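4. Trust and Suspicion in Online Appeals for Medical Costs

People who give money to sick strangers over the internet do so on the strength of a few paragraphs, a hospital bill and a photograph of somebody in bed. 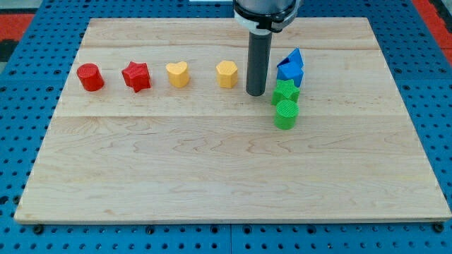
Figure 4. Colored shape blocks on a light wooden board, with the end of a robot arm above the row.

4.1 What donors had in hand

The appeals in our collection were hosted on Trondasby, a fundraising site that takes a modest cut and issues a good deal of advice. A typical appeal opens with a diagnosis, moves on to the family's finances, and closes with thanks in advance, which commits the reader to more than he has agreed to. Medical papers are attached in most cases. They are usually photographed at an angle, on a bedspread, and in at least one instance upside down.

We asked donors what they had read before giving. Most remembered the face and the target sum. Few remembered the illness with any precision, and several gave us the name of a different one. A retired bus driver who had supported four separate appeals told us he never opened the attachments, on the grounds that he would not understand them and that it would feel rude. We came across this idea of rudeness often. Donors spoke about checking a claim much as they might speak about counting the silver after a dinner guest has left.

None of this makes them careless. When pressed, they described a method, only it had little to do with documents. They looked at who had shared the appeal. If a cousin, a former teacher or a person from church had passed it along, they assumed that this person had checked. We then spoke to the cousins and the former teachers, who had assumed the same about whoever had passed it to them.

4.2 How doubt arrives

Doubt, when it came, came quickly and from the side. Of the 1,528 public comments we coded, the earliest hostile ones rarely disputed the diagnosis. They disputed a handbag. Other early objections concerned a hairstyle, a hotel lobby glimpsed behind a patient, and a brother's new car, later established to be a neighbor's old one. Dlamini has called this the etiquette of being ill in public (see Section 2), and the rules are strict. The patient should look sick enough to need the money and well enough to be worth spending it on. She should post updates, but she shouldn't seem to enjoy posting them.

The families had not been told these rules, and broke them by doing ordinary things. One woman with kidney failure was photographed laughing at her niece's birthday party. The picture moved faster than her appeal ever had. Within a day, a message board had a thread on her laugh, with contributions from people who described themselves as having medical backgrounds. One of these, on later inspection, sold blenders.

A second kind of doubt concerned arithmetic, and here the critics had a better case. Hospital quotes changed between updates. Sums were given in two currencies and converted at rates that favored neither. In the Baldursdóttir appeal the target rose by 40 percent after the original amount had been reached, with an explanation that ran to a single sentence and contained the word "logistics." The increase was genuine. It covered a nurse escort and a second set of scans, and the family produced receipts for both when we asked. They had not thought to post them, and by then the comments had been turned off.

4.3 Who is asked to settle the matter

Once an accusation has spread, somebody has to say whether it is true, and there is a marked shortage of candidates. Hospitals cite patient privacy. Trondasby refers complaints to a form. The police, in the two cases where they were called, took a statement and advised everyone to be nice.

That leaves private checkers, of which the busiest in our material was Nulisent, a small outfit that reviews appeals for a fee and awards a green badge. Donors liked the badge. Fewer than one in five could say what had been checked to earn it, and we struggled ourselves. Its published procedure has nine steps, of which the last three are payment, confirmation of payment and display of the badge. A rival service, Groken, relied on votes from users and was withdrawn in April after its voters cleared an appeal for a patient who proved to be a character in a television serial.

Hourani interviewed 59 people who had publicly accused a patient of fraud. More than half still held to the accusation after hospital records had been released. The rest had mostly stopped talking about it. Two had sent apologies, one of them to the wrong family. When asked what would have persuaded them at the start, the commonest answer was a video of the doctor. The next was the patient's death, which several people offered without seeming to hear it, and we have left it in the table in their own words.

4.4 The cost to later appeals

We expected a public scandal to reduce giving across the board. The pattern was patchier. Appeals already under way lost little — their donors had committed themselves and did not care to feel foolish. New appeals did suffer, and the burden fell on families with no well-known person to vouch for them. Their pages grew longer in response. They posted scans, ward photographs, bank letters, and in one case a signed note from a landlord on an unrelated matter. Donors, as reported above, did not open the attachments. Whether longer pages raise less money, or whether desperate families simply write longer pages, cannot be separated with the data we have, and we return to the question in Section 6.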